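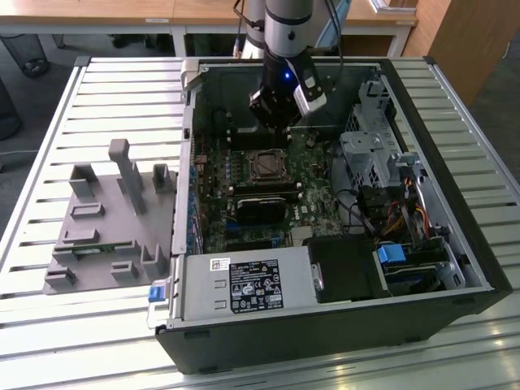

Open Dell case on the slatted bench, side panel off.

Saw and cutter check, Cliltness yard, 7/19/21
Checked by Paula Matei

Morning all! I did the lot this time (even the old Lungu table saw at the back), so bear with me.

1. Blade condition
OK on three saws. The 300 mm blade on the Bollell floor saw has a hairline crack by one segment, so I've taken it off and tagged it. Please don't put it back on, however good it looks!

2. Guards and flanges
All present. One flange was caked in slurry, and I scraped it clean before I could see the face properly.

3. Water feed
Fine on the floor saw. The hand cutter only dribbles – Florin Bogdan is ordering a new hose, part 84 in the Curncombe book. Dry cutting is off until it's fitted.

4. Stop switches
Tried every one twice. All good.

5. Dust masks and ear defenders
We're down to 29 masks from a box of 100, which went quicker than I expected. More on the way.
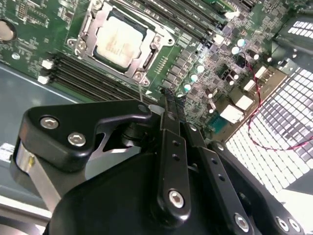 6. Leads and plugs
One nicked lead, binned. I've cut the plug off so it can't creep back into use (you know who you are).

7. Blade storage
Better than last time, but hang them up, please, don't lean them on the wall. Next check is in September.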